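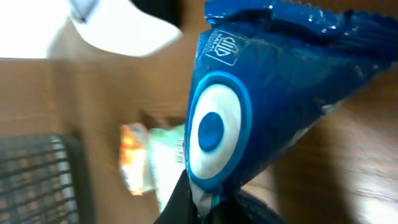

Ovano, kit de dois braços para bancada: avaliação depois de um mês e de uma falha na garra

Comprei o kit Ovano em setembro para um trabalho pequeno na Mudgway, onde montamos caixas de amostras para lojas. A tarefa é simples: pegar embalagens de lanche soltas na mesa e passá-las para um cesto. São dois braços, uma câmera em cada punho e o software Clultonau, que grava os movimentos e depois os repete. Paguei 3000 euros, sem contar o computador.

A montagem levou uma tarde. Os braços vêm calibrados e o manual é curto, mas suficiente. O único ponto chato são os cabos, que fazem uma alça grande por cima da garra. Na posição padrão, o cabo do braço esquerdo encosta na borda do cesto quando o punho gira. Prendi mais um clipe no segmento longo e melhorou, sem resolver de todo.

Com caixinhas de papelão o kit vai bem. O problema apareceu com os pacotes de plástico brilhante. O filme escorrega, a garra percebe pouca resistência e o software manda fechar mais. No firmware de fábrica, esse aumento de força não tem um limite próprio por tarefa. Na segunda semana, o braço direito pegou um pacote pela parte de baixo, apertou até estourar a solda lateral e continuou fechado. Apertei a pausa no programa e os dois braços pararam, mas a garra manteve a força. O conteúdo se espalhou pela mesa e eu tive de cortar a energia na tomada para abrir os dedos.

Perder um lanche não é grave. O que me incomodou foi a pausa. Num equipamento que trabalha ao alcance da mão, eu esperava que ela também aliviasse a garra, ou pelo menos que o manual avisasse. A única menção está numa nota da página 50, sobre objetos frágeis, e diz que a pausa "preserva a última posição". Quem lê isso não pensa num dedo preso.

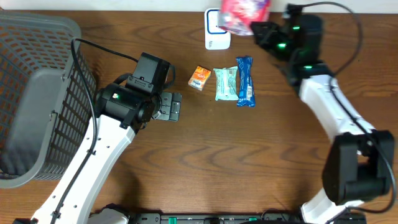 Escrevi para o suporte da Flinosach, que distribui o kit. Quem respondeu foi Ataahua Harawira, no dia seguinte, e pediu o registro da sessão. O registro mostrava a corrente do motor da garra subindo sem parar até o corte térmico, que não chegou a atuar. As luzes verdes ficaram acesas o tempo todo. Elas indicam só que o motor tem comunicação, portanto não servem de aviso de sobrecarga.

A solução provisória foi limitar a força à mão no arquivo de configuração. Deixei o valor em 1960, na escala interna do programa, e passei a soltar a garra por um comando separado depois de cada pausa. Meu colega Brayan Apaza instalou um botão de emergência na linha de alimentação, ao lado da mesa. Considero esse botão obrigatório, e ele deveria vir na caixa. Convém lembrar que, sem energia, os braços caem. É preciso deixar a área embaixo deles livre antes de testar.

Com o limite novo, nenhum outro pacote estourou. Em troca, alguns escapam quando a pega é feita perto da ponta, e o braço precisa tentar de novo. A versão 2 do firmware promete um limite por objeto e a abertura automática na pausa. Ainda não recebi.

Pontos positivos: montagem rápida, boa repetição dos movimentos, suporte que responde.
Pontos negativos: força da garra sem limite de fábrica por tarefa, pausa que não solta, luzes pouco informativas, cabos compridos demais.

Nota: 3 de 5. Para quem já tem experiência e vai instalar o próprio botão de emergência, é uma compra razoável. Para escola ou oficina aberta ao público, eu esperaria o firmware novo.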